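Print this page | E-mail this to a friend

Open Day at Plester: An Afternoon of Other People's Laundry

I have been to a brewery open day, a cheese open day and, in a weak moment, a gravel open day. Until last month I had never been to one where the main attraction was a sweatshirt.

Plester is a small research outfit on the second floor of an office building in Jornunbridge, above a shop selling bathroom taps. The sign on the street door says to press hard. I pressed hard. Szu-yu Wu came down to get me, handed me a sticker with somebody else's name on it, and led me up to a room with 21 folding chairs and a projector that was already humming. The coffee was from a machine that charged for it.

The subject was a project called Tutudow, which aims to teach robot arms to deal with clothes. Clothes are awful, apparently. A mug stays a mug whichever way you turn it. A sweatshirt has a new shape every time you touch it, and half of it is always hiding under the other half. Plester's method is to leave the robot out at the start. People do the job themselves, at home, using hand-held grippers with a camera on them, so that the recordings show cloth, fingers and bed much as a robot would meet them later. Wu put the first few up on the wall and told us to watch the seams. 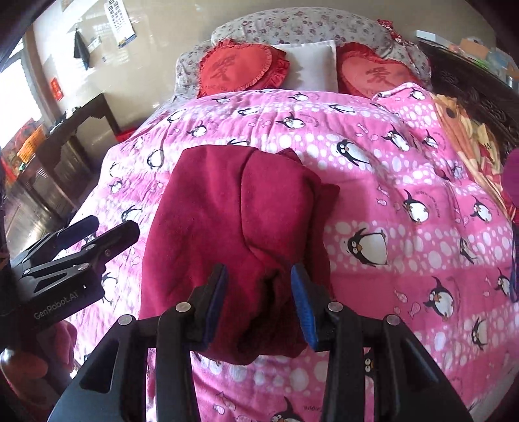

What the method asks of people

Two grippers, one in each hand, and no cheating with the thumbs. That is most of the rulebook. The rest concerns speed (slow), letting go (slower) and not talking to the cloth, though I gather this last one is widely ignored.

We were shown how a session is cut up afterward. Each fold becomes a string of short pieces – reach, pinch, lift, lay down – and the model learns from the pieces as well as the whole. The interesting part, to me, was that they keep the bad ones. A fold that slides off sideways gets a label and goes into the pile with the rest. An earlier version of Tutudow was trained only on tidy work, and when something slipped, the arm carried on folding the air with great confidence. I have worked with people like that.

Then there is the matter of beds. Plester used to record everything on a plain gray table, and the arm became excellent at plain gray tables. Faced with a patterned blanket, it tried to fold the pattern. Now they want real bedrooms, the busier the better, and I must say the penguins are doing their share for science. 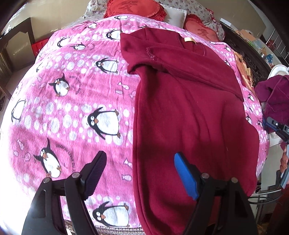 Vaida Ramanauskas wanted to know why they didn't just film bare hands, which would be cheaper and a lot faster. Hands can do too much, was the answer. Fingers roll cloth, flick it, feel for an edge, and a two-jawed gripper can do none of that, so the arm would be studying tricks it has no way to copy. Ramanauskas said that seemed fair but that she would still like to see the numbers side by side, and wrote something down that looked longer than the answer had been.

She got some numbers after the break. On the real arm, with a garment it had not met before, the old table-only version managed 15 decent folds out of a hundred. The new one managed 43. A decent fold, by Plester's definition, has the sleeves inside and the corners more or less where corners go, a standard I have not met since December. 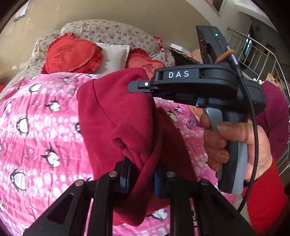

Forty-three in a hundred would get you fired from a dry cleaner, and Wu was cheerful about it. Most of the misses happen in the first grab, when the arm takes two layers and believes it has one. Thick fleece is kinder than a thin T-shirt on this point, so the score drops again in summer clothes. They are trying to fix it by having people lift, look, put the thing back and pinch again, on purpose, over and over. It sounded like a long way to spend a morning.

At the end we were allowed to try the grippers ourselves on a dish towel. I took more than 3 minutes and produced a sort of envelope. The man next to me made a very good square and was unbearable about it all the way to the stairs.

Getting there: the bus to Lyons stops across the road, but only on the way out, so coming in you get off at the bridge and walk. Parking is behind the tap shop. Admission is free, and the next visit needs booking by e-mail. Bring coins for the coffee.

Last updated: 2023-05-20

Contact | Copyright Indrek Strazds, all rights reserved | Back to top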